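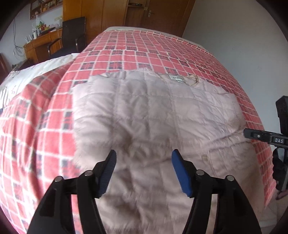 4.2 Trap placement and catch, Prokby homes

Search this site Search Go

Traps first, then the wardrobe checks. Claveck sticky tents with the Godeo lure, webbing clothes moth only. The lure pulls in males and nothing else, so the catch says something about adult males flying and very little about larvae in the wool. We come back to this in 4.4.

249 homes kept their traps to the end. One trap in the main bedroom, one in the hall or landing. Floor level where there was carpet, shelf level otherwise. Gladys Mushi set the first batch and wrote the placement sheet the others worked from, and where the sheet was silent (box rooms, lofts with a fixed ladder) the visitor chose and noted it down.

Total catch over the whole period was 1360 males. Very uneven. One home alone gave 50 of these, an upstairs flat with a boxed-in chimney breast and an old bird's nest behind the vent. Taken out of the totals in the second model, left in for the first. Homes with a wool carpet in the bedroom caught more than homes with synthetic carpet, as expected. Bare boards came out higher than we thought they would. Gaps between boards hold fluff and hair, and skirting with a gap under it does the same, but we did not lift any boards so can't say more than that.

Bedroom traps beat hall traps in most homes. The exception was the terraces on the Mohamedi side, where the coats hang in the hall all year and the hall is teh darkest room in the house. Light was scored by eye only. Two visitors scoring the same hall did not always agree, see the notes to Table 5.

Heating. Homes kept warm through winter went on catching when the cooler ones had stopped. We had thermometer readings for some homes and the residents' word for the rest, and these are pooled below, which is not ideal.

4.3 Wardrobe and textile checks

Done by Shabani Mussa and Amra Mujić, always with the resident there. Each check took 20 minutes, timed. Items were taken out one at a time, laid flat on the bed and gone over on both sides: collar, under the collar, cuffs, pocket linings, seams. Then hems. Frass and casings were brushed into a labelled tube and looked at later under the lens. Live larvae likewise.

Wool, cashmere, silk, fur trim and felt went down as class A. Mixed fibre as class B. Padded and quilted clothing was class C whatever the filling, becuase care labels were often missing or washed blank and we didn't want anybody guessing (Figure 6). Cotton and linen were not checked unless stained. Food or sweat on a cotton shirt can be enough for grazing but it was rare in the pilot and time was short.

Figure 6. Quilted jacket laid out on a bed. 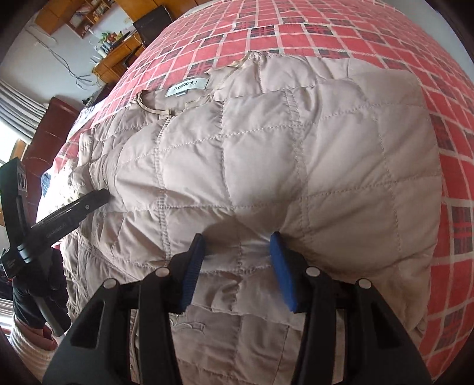
Damage was scored nought to three. Nought for none, one for surface grazing, two for a single hole, three for more than one. Lerato Botha rescored a share of the items blind from the written notes. Agreement good at both ends of the scale, poorer in the middle. Grazing on a dark jumper is easy to miss under a ceiling bulb, and after the pilot each visitor carried a torch.

Class A items took nearly all the damage, worst at the back of the wardrobe and in anything folded at the bottom of a drawer. Worn-and-put-back items did worse than items washed before storage. Lavender bags and cedar balls made no difference we could find. Most of them were old, mind, and had lost their smell.

Trap catch and damage score went together only weakly. Several homes with hardly a moth in the trap had scores of three, and the reverse too. So a trap on its own is a poor guide to what is going on in the drawers. Musyoka Muriithi ran the models again without the hall traps and the link was a little stronger, still weak.

A second round of checks was done in May, in the homes that agreed to it. Results of that round are in 4.4 with the larval counts.

Last updated April 2022, second-round text added after

Contact us | Copyright the authors | Back to top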